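Search this diary
Enter keyword
Go

This site uses cookies to remember your settings. Accept / Manage

Friday, November
Posted by the author

Up at 6 and the kitchen was cold. I had left the back window open a crack after frying onions last night. Closed it, made oatmeal, ate it standing up. Rent is paid. The water bill is on the refrigerator and can wait until next week.

I am still off alcohol and I have stopped counting the days. What I do keep is the spending, in the back of the green notebook. When I added it up this morning, what I used to put down at the bar in Traltlow came to 1282 for the year up to when I quit. That is more than I paid for the couch. I wrote it down and closed the notebook.

Work was slow. We had 200 labels to redo for the Fladcombe order because the old ones had the wrong return address. I did 50 before lunch and the rest after. My wrists hurt by 3. The heat in the back room has been fixed but now it will not turn off, so the door was propped open with a box of envelopes all afternoon and everyone complained in both directions.

Lunch was soup and half a roll. I finished the library book on my break. It was about a family that runs a ferry, and the last third was mostly letters. I liked the letters better than the rest. It has to go back by the end of the month or I will owe them money again.

What I have noticed is that I drink a lot of other things now. Seltzer mostly, the fruit kind. I buy it by the case when it is on sale and carry it up the stairs in two trips. It does not taste like much. I think what I missed was having a can in my hand at the end of the day, the cold and the noise when it opens. I used to drink three beers while cooking and not notice the third. Now I have one seltzer with dinner and one after, and then tea.
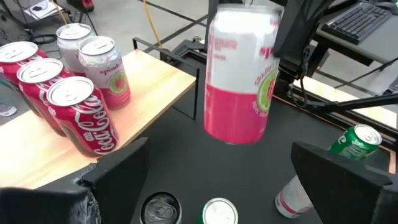
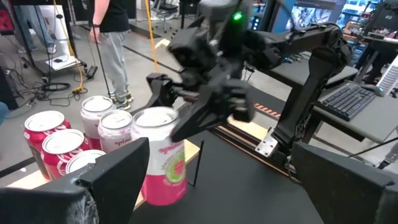 Spindrift, the pink and white can, in both.

After work I took the bus to Stakiddale to look at the used bicycle. The chain was rusted and the seat post would not move. The seller wanted more than I had in my pocket and would not come down, so I left it. I walked as far as the bridge and caught the 5:40 back. It rained the whole way and the driver had the radio on low, a call-in show about gutters.

Fu was waiting at the door when I got in. She had knocked the plant off the sill again, the one with the split pot. I swept up the dirt, fed her, and put the plant in the bathtub until I can find something else to put it in. She sat on the edge of the tub and looked at it for most of the evening.

Made rice and eggs. Washed the pan right away for once. I was invited out tonight and said no. I might say yes next time and just have a soda. It is the walk home past the bar that bothers me more than sitting in one, and I can go the long way by the school.

Need for tomorrow: cat food, 2 light bulbs, stamps, dish soap. Take the library book. Call about the tooth.

Bed at 10.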